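Household Water Use in Pringle: Meters, Habits and the Case for Clearer Billing

Posted July
By the Water Project Group, Grerkard College, Environmental Studies

We use cookies to remember your settings and to measure visits to this site. By continuing to browse you agree to our use of cookies. Manage preferences

Summary

This report presents the results of a project undertaken over seven weeks in the township of Pringle. The project examined how households understand their water use, how that understanding compares with their metered consumption, and whether the layout of the water bill affects either. The township has 1,987 metered residential connections. Survey forms were delivered to 335 of these, and 295 forms were returned in a usable state.

The group found that most residents could not state their daily use in litres, that outdoor use was widely overestimated in winter and underestimated in summer, and that residents placed more weight on kitchen use than their meters would support. The group recommends a revised bill layout and a short seasonal notice.

1. Background

Pringle draws its water from the Flalik Reservoir, which was built to serve the township and the orchards to its south. The orchards later moved to bore water, and the reservoir now supplies residential and commercial customers only. For many years residents paid a flat annual charge, set according to the value of the property. Meters were fitted in stages, beginning with the streets closest to the treatment plant, and the final stage took in the rural residential blocks along the reservoir road.

The change to metered billing was not accompanied by much explanation. Several long-term residents wrote on their survey forms that they had first learned of the meter when the bill arrived. Others said they were content with the change but could not tell from the bill whether they were using a lot of water or a little. The bill gives use in kilolitres for the quarter and does not give a daily figure. It has no comparison with the same quarter of the year before.

Stage three restrictions applied in Pringle in two recent summers. Under stage three, garden watering by hand-held hose is allowed before 9 am on alternate days, and the washing of hard surfaces is not allowed at all. The restrictions do not apply indoors. Even so, a large share of the public advice given during those summers concerned indoor use, in particular short showers and full dishwasher loads.

2. Aims

The project set out to establish what residents believe about their own water use, to compare those beliefs with meter readings where residents agreed to share them, and to test a revised bill layout with a small number of households. The group did not attempt to measure the total demand on the reservoir, as this work is already carried out by the supplier.

3. Method

Survey forms were delivered by hand to letterboxes in the older streets, the newer estate and the rural residential blocks. The number of forms left in each area was in proportion to the number of connections there. A reply-paid envelope was included with each form. Residents could also lodge the form at the township library.

The form asked residents to rank the kitchen, bathroom, laundry and garden in order of water use, to estimate daily use for the whole household, and to describe any changes made during the last period of restrictions. A final section asked for permission to use the three most recent quarterly readings. Residents who gave permission copied the readings from their own bills. No account numbers were collected.

Data were entered twice, by different members of the group, and differences between the two sets were checked against the paper forms. The group used Wimo, a survey package held under the college licence, to sort and tabulate the results. Written comments were coded by hand under headings agreed beforehand, with one further heading, "bill cannot be read", added after the first batch of forms was opened.

4. Kitchen use

The kitchen received more written comment than any other room. Residents described rinsing dishes before stacking them, filling a jug or flask in the morning to avoid running the tap through the day, and keeping a basin in the sink to catch water for pot plants. One household had stopped using its second sink altogether. Another had gone back to washing by hand after many years with a dishwasher, in the belief that this saved water, although its readings for the following two quarters were slightly higher.
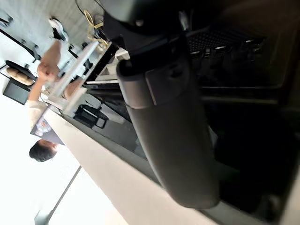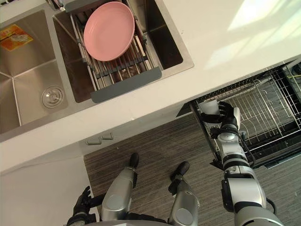
Volume 7, page 295

A double sink invites two different methods of washing up, and residents held firm opinions on both. Some fill one basin with suds and the other with clean water. Others wash in one basin and rinse each item under a running tap over the other. The second method uses more water in almost every case, though the amount depends on the flow rate of the tap and on the patience of the person washing. Cups and glasses were mentioned often in this connection, as many residents rinse a cup after each use and return it to the cupboard or drawer.

It should be noted that kitchen use makes up a small part of household demand. Among the households that shared readings, the seasonal rise between winter and summer was too large to be explained by any change in the kitchen, and garden watering is the more likely cause. Residents nevertheless ranked the kitchen second, ahead of the laundry and behind the bathroom.

5. Garden and outdoor use

Replies on outdoor use varied by area. In the older streets, where blocks are large and many gardens have established fruit trees, residents tended to know how long they watered for and on which days. In the newer estate, automatic drip systems are common, and a number of residents did not know when their system ran or who had set the timer. This matters during restrictions. A household may believe it is following the rules while the system waters on the wrong day.

Rainwater tanks were reported in all three areas. On the rural residential blocks they are usually plumbed to the house, and in the older streets they more often serve the garden alone. Tank owners gave lower estimates of daily use than other residents. The readings supported this in autumn and winter, when tanks are full, and did not support it in the last weeks of summer.

6. The revised bill

The group prepared a sample bill with three changes. Use was shown in litres per day as well as in kilolitres for the quarter. A plain bar chart set the current quarter beside the same quarter of the previous year. The tariff table was moved to the back of the page and replaced on the front by one sentence stating the charge per kilolitre.

Households that tested the sample were asked to find their daily use, to say whether use had gone up or down, and to work out the cost of a leaking toilet over one quarter. The first two tasks were completed without difficulty. The third was not, and the wording of the charge sentence was changed twice during testing. The final version is held with the project papers.

Older residents asked for larger type. Several also asked that the bar chart be printed in strong colours, as the grey used in the sample was hard to read under kitchen light.

7. Limitations

Residents with an interest in water are more likely to return a form of this kind, and the results should be read with that in mind. Tenants are under-represented, in part because water accounts in rented houses are often sent to the owner. Some readings were copied incorrectly, and where a figure was plainly out of line with the others on the form it was set aside. The sample bill was tested with volunteers from the older streets only — the group had planned to include the newer estate but ran out of time before the end of term.

8. Recommendations

The group recommends that the supplier show daily use in litres on the front of each bill, together with a comparison with the previous year. A seasonal notice should be sent at the end of spring, reminding residents with automatic systems to check their timers. Advice issued during restrictions should give more space to outdoor use and less to the kitchen. Where a house is rented, a copy of the bill should be made available to the tenant on request.

A further study could follow the same households through a full year of readings. The survey form, the coding sheet and both versions of the sample bill may be viewed at the college library on request at the front desk.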